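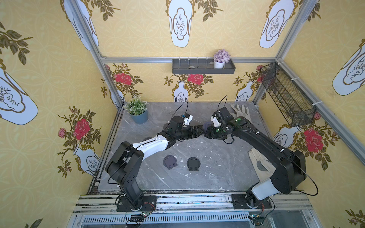

25 January 2023

Hello Gladys,

Second report from the Levosley Ropeworks Stories project, a bit longer than the last one because there's a lot more to tell! I've followed the headings from your form where I could, and where I couldn't I've just carried on talking, so please forgive me.

## What we've been up to

When I last wrote we'd only just got going with the interviews and I was fretting that we'd left it too late. The works shut a long time ago now and plenty of the people who knew the long shed from the inside have gone, or moved to be near their children. Well, I needn't have fretted quite so much. We put a notice in the parish magazine and another in the chip shop window (the chip shop did far better) and we've now spoken to 73 people. Most of them worked at Prultunell Ropes themselves, but we've also had wives, daughters, a man who delivered the hemp, and two sisters who never set foot in the place but lived opposite the gate and could tell you what time every single shift came out.

Sofia Tzanetos has done the lion's share of the interviewing and she's brilliant at it. She lets people wander. One gentleman spent most of his first session on pigeons, and then quite suddenly told her all about the fire in the tarring house, which we had only ever seen as two lines in the county paper. He named everyone on the bucket line. We've since matched four of the names to the wages book, and his own father is one of them.

The typing up is slower. I said in the bid that we'd have every recording typed up by the end of the first year and that was daft of me, to be frank. An hour's chat takes most of a day, more if there are two people talking over each other with the kettle on. Musyoka Tanui and I are sharing it out and we're a bit past halfway.
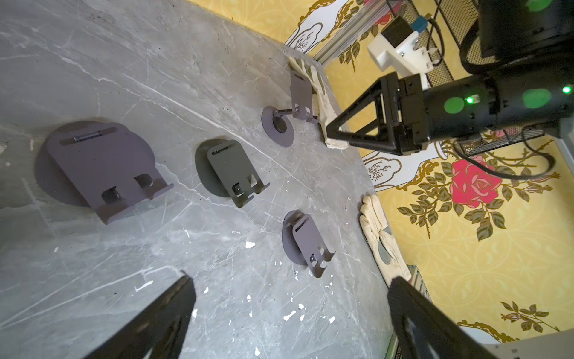
The photographs have been a lovely surprise. We asked people to bring anything they had to the open afternoon at the Bavness Rooms and they came with biscuit tins, albums, a framed certificate for long service and one enormous works outing panorama that had been rolled up behind a wardrobe. We've copied 106 pictures so far. Every one goes back to its owner with a print for the mantelpiece if they'd like it, and we keep a note of who's in it, as far as anyone can agree! There was quite a lively disagreement over the 1950s tug of war team, which I've written down both ways.

## Money

You've got the spreadsheet with this, so just the bits that want explaining:

- We've underspent on room hire. The Bavness Rooms gave us the local rate once they heard what it was for.
- We've overspent on travel. A few of our best talkers live a fair way off and Sofia has been going to them.
- We'd like to move the leftover printing money into copying and storage boxes, if you're happy. The proper archive boxes cost more than I'd put down.

I've kept all the receipts, including the bus ones.

## What hasn't gone so well

The schools part. I'd hoped to have two classes walking the old rope walk by now and we've managed none. The first school changed heads in the middle of planning and the other had its visit called off when the path flooded. Chak-lun Yau at the primary has been very patient with us and we've pencilled in March, with a wet weather plan this time, where the children make a short length of rope in the hall on a hand-cranked twister. I've had a go on it myself and my rope was dreadful.

We also lost part of one recording through flat batteries. It was mine, I'm sorry to say. The lady kindly agreed to do it again and told it differently, so now I wish I had both.
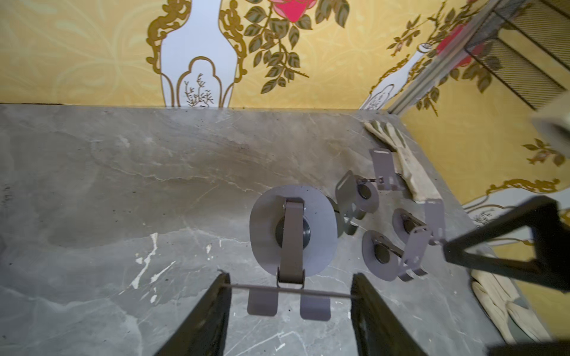 ## What's next

Faraji Lema is drawing the map for the heritage trail, working from the 1911 plan and from what people have told us about where things really stood. The trail will have three stops to begin with: the gatehouse, the tarring house wall and the far end of the walk by the allotments. The landowner at the far end has said yes in conversation and I'm waiting for it on paper.

After that it's the booklet. My rough draft runs to about 95 pages, which is far too long, and Musyoka has already taken a pencil to my chapter on knots.

Could you let me know about moving the printing money before I order the boxes? And do come to the school day if you can get away, there'll be soup.

With very best wishes from all of us in Levosley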